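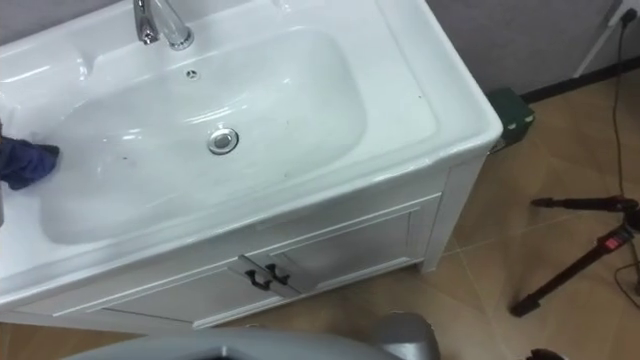 April. Up at 5:40, no coffee till seven because Lotte had the van keys and the kettle is in the van. Ate a roll on the stairs.

Plan for today was the gripper on Rainer and nothing but the gripper. It had been closing late since the evening before, left finger first, then the right one catching up. You hear it before you see it. A little tick and then the proper clunk. On the handle of a cabinet door that's enough to twist the whole wrist, and then the arm faults out and stands there sulking.

First job, logs. Cycle counter said 1,966 since the last regrease. Tralavton manual says do it at 2,395 so by the book we weren't even due. Kilian says the book was written for a clean bench and not a bathroom floor with grout dust in every corner. He's right, I think. Told him so, he looked pleased for a good minute.

Power off, brake on, tagged the plug. Wrote my name on the tag this time. Mathias got shouted at last month for a blank one.

Cover off. Four screws, one chewed up already - somebody's been at it with the wrong bit, I won't say who, it was me in Trullitz. Inside the slide rails had gone grey and pasty. Old grease plus dust. Wiped it out with lint free, then again, then with the good stuff on a swab down the groove where the cloth won't go. Took for ever. My knees are ruined, must buy a kneeling pad, I write this in here every time and never do it.

New grease, thin. Lingyun always says thinner than you want. Pushed the fingers in and out by hand maybe twenty times to spread it and wiped off what came out the ends. Belt tension ok. Small bit of play in the left finger mount, nipped up the bolt, paint mark across the head so we can see if it creeps.

Cover back on by 9ish. New screw for the chewed one out of Tala's tin.

Then calibration and there went the morning.

Homing failed. Failed again. Third time it homed but the zero was off and the grip width read 11 mm with the fingers shut. Eleven! Shut is shut. Rang Tala, who was at Lindby with the other unit and not thrilled to hear from me. She said did you reseat the encoder plug after you had the cover off. I said of course. Went and looked. Had not. It was in but not clicked in. Pushed it, click, homed first go, zero reads zero. Did not ring her back strait away. Sent a thumbs up later, she knows.

Wrist camera check was next but lens had a greasy thumb on it (mine, big, right in the middle). Cleaned that, reran the checkerboard twice, error well down on the second run and I left it there. You can chase that number all day.

Lunch standing up. Lotte brought soup from the place by the tram stop, too salty, ate it all.

Afternoon, dry moves around the vanity. Slow speed only, hand on the stop. Want to note the setup before I forget it:

approach from the front, low, not over the corner of the top
wrist turned so the dome side doesn't knock the door
handles last, after the basin passes
force limit down one notch from what Mathias had

The two door pulls sit very close together at the seam, so going for one you nearly always brush the other. Kilian wants narrower finger tips. I'd rather teach a better angle first, tips take two weeks to come and then they never fit. We argued a bit. Agreed to try mine tomorrow and order his anyway.

Ran the open and shut test at the end, 192 grips on the foam block, no late closes. No tick. Stood there listening like an idiot with my head on one side the whole time.

Still to do -
clip the cables properly
torque on the left mount bolt, look at the paint mark first thing
write up the regrease in the book and put a shorter interval, ask Lingyun what she'll sign for
new swabs, we're down to the bent ones
kneeling pad!!

Home after eight. Hands still smell of the solvent even after washing twice. Called mum, she asked if the robot was better, I said it had only had a cold. She wants me there for the weekend but that depends on the Lindby unit, Tala thinks hers has started ticking as well.

Alarm set for 5:30. Van keys in MY jacket tonight.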